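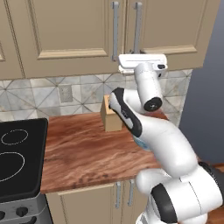 Simulated kitchen cell, arm raised to the upper cabinets, hand just in front of the lower edge of the right-hand door.

Setting up the Plorketti cabinet cell in simulation

The Peixoto release notes say the cell works out of the box. I would not rely on that. Load it, send the arm to the upper cabinets and look for yourself before you start any long run.

1. Load the kitchen and freeze it. Step the simulator by hand until the arm stops drifting. Mine took 143 steps, and the default wait is set shorter than that.

2. Check the base. Turn on the collision shapes and look where the shoulder sits against the lower cabinets and counter. If the shapes overlap at rest, move the base back in the cell file. Do not switch the contact off to make the warning go away – it comes back later as a shaking arm.

3. Jog the hand up to the handle, slowly. The upper handles are long and vertical, with one on each side of the door seam. Go for the right-hand one and come in from below. The automatic grasp finder claims to pick the best spot, but I have seen it choose the mounting post, so I type the pose in.

4. Watch the elbow. It passes over the worktop on the way up, close to the tan block near the tiles. Keep the block in the collision list. The Hemberg planner drops small objects unless told otherwise.

5. Set the hinge damping. Two settings do this job and only the one in the door file has any effect. Open and close the door 350 times and log the hinge angle. Anything that jumps between one step and the next needs looking at.

6. Save under a new name. The Carnham build, version 231, overwrites the stock cell without asking.

Repeat step 2 after every update, whatever the notes promise.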